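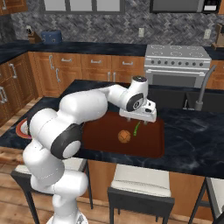
**Adanech Kahsay**
Chargée d'études des publics, exposition itinérante Degefa

## 4. Ce que les visiteurs retiennent d'une maquette de module lunaire

Je commence par un aveu de méthode : quand nous avons installé la maquette Volari dans le hall, en septembre 2024, je pensais que tout le monde irait droit à la cabine. Elle est éclairée, on peut y passer la tête, et les enfants adorent ça ! Or les trajets relevés racontent une autre histoire. Beaucoup de gens s'arrêtent d'abord devant le pied du train d'atterrissage, le touchent (c'est permis, un panneau l'indique), puis lèvent les yeux et font le tour par la gauche.

Sur les douze jours d'observation, 285 visiteurs ont accepté de remplir notre questionnaire Pistis à la sortie, et j'ai gardé 262 réponses. Les autres étaient trop lacunaires, ou remplies à plusieurs mains — une famille entière s'était partagé les questions, ce qui m'a bien plu mais ne rentrait dans aucune case. 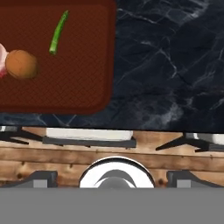
*Figure 3. Légume vert et objet rond brun orangé sur un plateau brun-rouge à surface quadrillée. Rendu de synthèse.*

La question ouverte (« Qu'est-ce qui vous a surpris ? ») est de loin celle que j'ai préféré dépouiller. La taille revient sans cesse : on l'imaginait plus petit, ou bien plus grand, selon qu'on avait vu le module à la télévision ou dans un manuel scolaire. Vient ensuite la minceur des parois, que le texte du cartel mentionne à peine et que les médiateurs, eux, racontent très bien. Etenesh Araya, qui a codé les réponses de son côté avec la même grille, arrive au même ordre que moi. Nous avons seulement divergé sur la catégorie « émotion », que je remplissais trop généreusement, je le reconnais.

Reste le problème de la version précédente, présentée en mars avec la maquette Gakari. Le parcours comptait cinq stations au lieu d'une salle ouverte, et l'accompagnement était obligatoire. Je ne me risque donc pas à comparer les durées de visite, même si la tentation est grande. Je reprends en revanche les verbatims de mars dans la section 5, à côté des nôtres, avec le codage refait depuis le début.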